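Revolving utensil stand or drawer? Small kitchen, going round in circles

Home > Kitchen & Storage > Worktops and clutter

Posted by teapot_marrow, 16 Oct 2022

Hello all, long-time reader and very occasional poster. I need someone to tell me what to do about my cooking utensils before I throw the lot in the bin.

We moved into a flat in March and the kitchen is tiny. There's one proper drawer and it's full of cutlery, so everything long (turners, ladles, the masher, a rolling pin I never use but can't part with) has been living in a big stoneware jar next to the hob. It looked lovely for a week. Now I can't get one thing out without three others coming with it, and there's a sort of greasy crumb paste at the bottom of the jar that I only found when I tipped it up to look for a lost teaspoon. Never again!

So I bought one of those white stands with a round base and a tall pole, where everything hangs off hooks at the top. Istavham had it in their clearance bit. I put it out on the table first to have a play with what goes where before giving it worktop space, starting with just the slotted turner, my wooden rice paddle and the steel ladle.

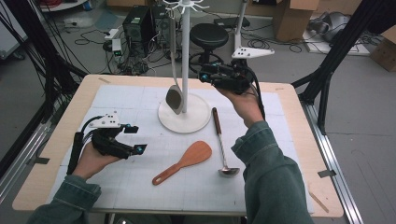
My trouble is mostly with the paddle. I like it far more than any of the others and use it nearly every day, but I can't see how I'm meant to hang it. The hooks are fine for anything with a decent hole or loop in the handle and no use at all for anything without. I don't really want to take a drill to it. I've also got the worry that if I put all the heavy stuff on, the whole thing will go over the first time I grab something in a hurry, and I am always in a hurry.

Do I persevere with it? Does it matter what order things go on? Or should I give in, clear out the cutlery drawer and lay everything flat like my mum does? I've got a gap of 20 cm between the hob and the wall and that's my lot, so whatever I choose has to live there.

Oh, and has anyone got a tip for keeping grease off the things that hang up? I do a lot of frying.

Posted by ladle_and_larder

Persevere! I've had one of these for four years (mine's a Gremance, black, but the same idea) and I'd never go back to a jar.

The order matters more than you'd think. The ladle is usually the heaviest thing you own with a long handle, so don't hang it by itself on one side with nothing facing it. Put it on first, then put the next heaviest straight across from it, which in my house is the masher. After that the light things can go wherever there's room. I did mine the wrong way to begin with, all the steel on the side nearest me as that was handy, and it leaned like a drunk every time I took the whisk off.

Check how far the longest one hangs down as well. My old fish slice touched the base and wouldn't swing freely, so it used to catch and pull the stand along with it. If your turner comes close to the bottom, give it a hook where it won't be knocked by its neighbours, and always lift it up and off instead of tugging it towards you.

For the paddle, please don't drill it. You can get a bit of cotton string or a thin leather lace, tie it tightly just under the widest part of the handle end and leave a small loop. If the handle's dead straight it'll slide off sooner or later, so wind it round a few times before you knot it. I do this with two wooden spoons and I swap the string when it starts looking grubby. Let anything wooden dry properly before it goes back up, too. I once hung a damp one against a metal spoon and it got a black mark that never came out.

If you're still worried about tipping, a blob of that reusable white tack under the base does the trick. Three or four little bits, not one big one, or it rocks.

Posted by Norfolk Nan

Drawer. Everything in a drawer. Things that hang by a hob get sticky, it doesn't matter how often you wipe them. I had a rail up for years and took it down.

Posted by bob_at_the_sink

Bit of both for me. I'd only hang what you use every day and find a home for the rest somewhere else, even if it's a shoebox on top of the fridge. From your post it sounds as if the turner and the ladle are the daily ones, plus the paddle. That's three things. You don't need the masher out on show unless you're eating mash every night (no judgement).

I keep my wooden bits separate altogether. They lie flat on a little tray at the back of the worktop, and when I'm cooking the tray doubles as a spoon rest. No string, no drilling, and they dry better with a bit of air round them. Any shallow dish would do. Mine came free with a Du Plessis casserole and is hideous.

On the grease, I'm afraid Nan's got a point, but it depends where you put the stand. Between the hob and the wall is the worst place for it if you fry a lot. Can you stand it on the other side, nearer the sink? Even a bit further from the pan makes a difference. Whatever happens, once a week I take everything off, run it through the sink with the washing up and give the pole and the hooks a going over with a cloth and some hot soapy water. Takes me as long as the kettle does. The undersides of the hooks are the bit people miss.

And get rid of the rolling pin. You said yourself you never use it!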